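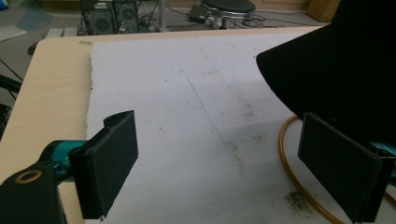
Hand-held grippers: where the collection stands

February
By the Pellgate newsletter desk

Home | News | Projects | Past issues | Contact

The Vovcombe room has now recorded 2980 examples for the table-top work, 1054 of them since the last issue. All were made with the hand-held grippers, so a person does the job by hand and the recording goes to the learning system afterwards. The robot arm stays at Narkport and is only needed for testing.

Most of the new examples were made over the white sheet, with the black finger pads fitted. We want the same tasks repeated on other surfaces before the end of the next round. The bare wooden table comes first, then the blue mat if we can find a way to keep it flat.

A few points for anyone booked in:

Keep each example to 15 seconds or less. Longer ones are being cut at the checking stage and it takes up a lot of time.

Start with the fingers open and over the table. Several recordings began with the gripper already closed on the object, and these have been set aside.

Leave the marks on the sheet alone. A sheet that looks the same in every recording is less use to us than one that has picked up some wear. The same goes for shadows, so please don't move the lights.

Change the starting position of the object every time, even if it is only by a hand's width.

We threw out 70 examples in the last check. Most were from one afternoon when the clock on the recorder was wrong and the finger readings didn't line up with the video. The setting has been corrected and there is a note about it in the Brannigan folder, along with the current task list.

Sessions run on Tuesday, mornings and afternoons. There are still places in the afternoon. New people need to do the short practice set first, and those recordings are not added to the total.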